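Contra la ovación obligatoria

Vuelvo del estreno de «Likidlow» en la sala Bellis con las palmas coloradas y la conciencia sucia. Aplaudí de pie una obra que me había aburrido sentado. Me levanté porque se levantó la fila de delante y, si quería seguir viendo al reparto, no había otra. Supongo que la fila de delante tenía delante otra fila.

En mis primeros años de abonado, ponerse en pie era un acontecimiento. Uno salía contándolo. Ahora lo raro es quedarse en la butaca, y quien lo hace recibe miradas de velatorio, como si hubiera venido a impugnar el testamento.

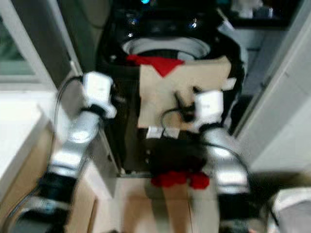

Pues a mí me pasa lo contrario, escribe Urkden en los comentarios a mi columna de marzo: yo me levanto porque llevo dos horas sin sentir las piernas, y si encima el actor se lo toma como un homenaje, todos contentos.

Le concedo lo de las piernas. Las butacas de la Bellis se diseñaron para un público más corto y más devoto. Pero entonces llamemos a la cosa por su nombre, gimnasia de sala, y que conste en el programa de mano entre la ficha técnica y los agradecimientos, que ya ocupan 4 páginas.

Lo que me preocupa es el precio de la moneda. La sala tiene 428 localidades, y la otra noche las vi todas en pie por un segundo acto en el que una familia discute a oscuras si vende un molino. Si eso vale una ovación, ¿qué hacemos el día que alguien nos parta el corazón? ¿Subirnos a los respaldos?
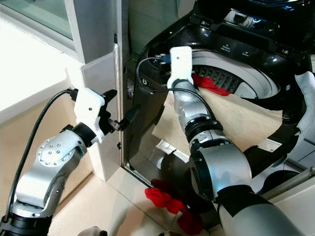 El saludo interminable

Del otro lado tampoco hay inocentes. La compañía Hsueh ha llegado a salir a saludar hasta 16 veces, con las luces de sala sabiamente apagadas para que nadie encuentre el abrigo. Al sexto saludo el público ya no aplaude, negocia. Al décimo hay gente que mira la puerta con verdadera ternura.

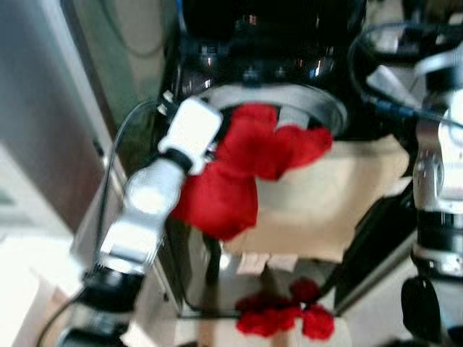 Y luego está el discurso, claro. El primer actor pide silencio con las dos manos, da las gracias por un silencio que no le hemos dado durante la función y nos recuerda que el teatro está vivo. Yo lo creo a pies juntillas, pero el último autobús también lo está y pasa a las once y diez.

Propongo recuperar el aplauso mediano. Cordial, de un minuto, sentado. El que se le da a un trabajo decente de gente que se sabe el texto y no tropieza con el sofá. Hasta el pateo, que mi abuela practicaba con zapato de tacón, tenía la cortesía de informar de algo.

En otoño la Bellis repone «Likidlow». Ya he pedido pasillo.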